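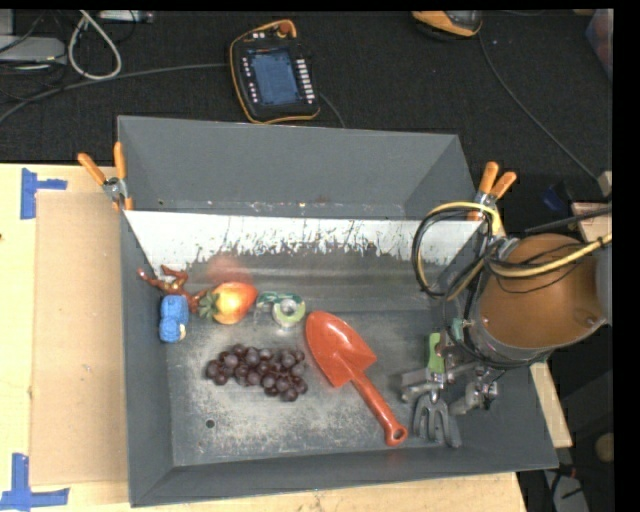

Naltness is a small shared workshop, and most of what happens on our big table has to do with getting a robot arm to pick things up. I started it with a secondhand workbench and a lot of enthusiasm, and I still write all the pages on this site myself (so the typos are mine). Our favorite job is the mixed bin. We put in stuff that has nothing in common – a bunch of purple grapes, a toy shovel, a roll of clear tape in its dispenser, a little garden fork – and then work on the grasping code until we can't stand the sight of it. The fork is my personal favorite, by the way. Gray metal tines and a lime green handle on one tool, so you get two very different grabbing problems for the price of one!

How we got going

I'd been building small automation projects at home for years, mostly in a garage that was also full of bikes. When a unit came up for rent on Kellmont, I talked a few friends into splitting it with me. We have 42 members now and 14 benches, and the robot table gets booked more than anything else in the place, including the laser cutter, which I did not see coming.

What we build

Our main group project is called Prakine. It's our own picking software, written in the evenings by people with day jobs, and it's been through more rewrites than I'd like to admit. We keep a log of every grasp we try, and the last time I checked it had 2,689 entries in it. Plenty of those say "missed" and nothing else. We're working on better notes.

The other big one is Huttunen, a sorting conveyor that a few members are putting together from salvaged parts. It runs beautifully in one direction. Ask us about the other direction when you visit.

Do you need to know anything first?

Nope. Some of our members write code for a living and some had never held a soldering iron before they joined. If you can use a clamp and you're happy to ask questions, you'll fit right in. New folks start with a safety session on the arm, and then you pair up with somebody for your first few bookings.

Come see us

We're open to visitors every Thursday from 6 p.m. – just knock loudly, the compressor is noisy. The space is about 300 square feet bigger than it looks from the street, so don't be put off by the front door. Bring a project if you have one, or bring something odd for the bin.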